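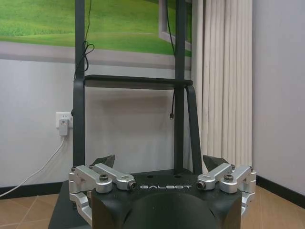 Surely rorkinen is a bread and you have filed it in the wrong place, a reader wrote to me after the first version of this entry went up, and anything you can slice and butter doesn't belong with the cakes. I've left it with the cakes, but the point is fair and I come back to it further down.

Rorkinen

Wilta Kitchen Notes, Jul 22, 2020

Rorkinen is a low, dark, spiced cake made with rye flour, sour cream and stewed prunes, baked in a round pan and rested overnight before it is cut. It comes from Dretside, where I grew up eating far too much of it, and it's also made in the nearby village of Toma, where the recipe is a little different and the arguments are louder. Most people meet it in September, when the new prunes are ready, but you can bake it any time of year and I do.

The name

The word is said with the weight on the first part, ROR-kinen. In Dretside it means both the cake and the pan it's baked in, so if someone asks to borrow your rorkinen you should check before you hand over dessert. I've seen it spelled with one r in the middle missing and once with a double n on a church supper menu. The older handwritten recipes I own all use the spelling on this page. Where the word came from I can't tell you. My grandmother's explanation involved a goat, and I never found anyone else who had heard it.

Ingredients

The flour is medium rye. For my own pan I use 312 grams, a very fussy number that came from converting a chipped teacup I no longer have. A rounder number would work just as well, but I'm used to this one and the scale doesn't mind! Into the rye go brown sugar, ground coriander, a little clove, baking soda and salt. The wet side is melted butter, eggs, thick sour cream and the prunes with some of their cooking liquid.

The coriander is what makes it taste of home to me. People who try rorkinen for the first time usually guess orange peel, and there isn't any. If your ground coriander has been in the cupboard since you moved in, buy a new jar or crush your own seeds, because old coriander tastes like cardboard and the cake has nothing else to hide behind.

Prunes should be soft and pitted. Stew them in black tea until they collapse when you press them with a spoon, then mash them roughly. I like lumps. My aunt put hers through a sieve and got a very smooth, very even cake that everybody praised, and I still like lumps.

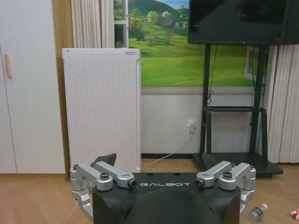
How it's made

The batter is stirred, never beaten. Rye turns gluey when you work it hard, and the crumb ends up somewhere between fudge and window putty. I mix the dry things in a big bowl, pour in the wet things all at once and fold until I can't see flour anymore. It will look too thick. It's meant to look like that, so please don't add milk (I did this for years).

The usual pan is round and shallow, 19 centimeters across, greased with butter and dusted with rye. Spread the batter out to the edge and smooth the top with a wet spoon. A moderate oven is right. The cake rises hardly at all, and it's done when the middle feels firm and a skewer comes out with a few sticky crumbs but no raw batter.

Then comes the waiting. A warm rorkinen is crumbly and strangely sharp, and I wouldn't serve it to anyone I wanted to keep as a friend. Let it cool in the pan, wrap it in a clean dish towel and leave it on the counter until the next day. Overnight the rye softens, the prunes settle down and the slices hold together.

Dretside and Toma styles

The Dretside cake is the plain one described above, with nothing on top. The Toma cake has a thin layer of sweetened sour cream spread over it for the last part of baking, which sets into a pale skin and cracks nicely when you cut it. Toma bakers also leave out the clove. Each side says the other one is a copy, and I've never seen a dated recipe from either place that would settle it.

There is a third kind with chopped walnuts that I only know from a bakery window in Dretside. It was good, if a bit dry. Some families add a spoonful of cocoa for color, and I'm not against it, but go easy or you've made a chocolate cake with prunes in it.

Toma holds a bake table every September, and a notice I saved from one of them said the village had 578 households and expected a cake from each. I doubt they got it. I went that year and ate myself silly all the same — the cracked-top ones mostly — and came home with a paper bag full of slices stuck to one another.

Bread or cake?

Back to my reader. The case for bread is that rorkinen is rye-based, sliced thin, often buttered and eaten at breakfast. The case for cake is the sugar, the eggs and the baking soda. There's no yeast and no sourdough in it. In Dretside shops it sits on the bread shelf, and on a family table it comes out with the coffee, so local habit is no help whatsoever. I file it by how it's mixed, and the mixing is pure cake. 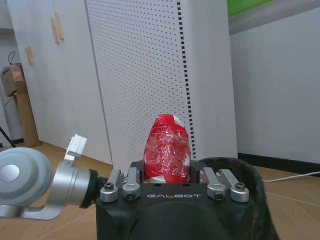 Serving and keeping

Cut it in thin wedges, or in straight slices if you want to butter it. Cold salted butter is the classic. A mild white cheese is also good, and so is nothing at all. With the Toma version I'd skip the butter, as the top is rich enough.

It keeps for 5 days in its towel at room temperature, and I think it's best on the second and third. After that I toast the slices under the broiler, where the edges go dark and chewy. Don't put it in the refrigerator, which makes it hard and dulls the spice. It freezes well in slices with wax paper in between, but the cracked top of a Toma cake goes soft when it thaws.

Common problems

A gummy stripe along the bottom usually means the prunes went in too wet. Drain them longer and add the tea back by the spoonful. A domed, split top means the oven was too hot, though it tastes fine and you can trim it and eat the trimmings. If the whole cake falls apart when sliced, it probably didn't rest long enough. Wrap it up again and try tomorrow.

I'm still looking for older written versions of the Toma topping, particularly any made with buttermilk. If there's one in your recipe box, please send it along.

Contact: Wilta Kitchen Notes | © 2020 Wilta Kitchen Notes | Back to top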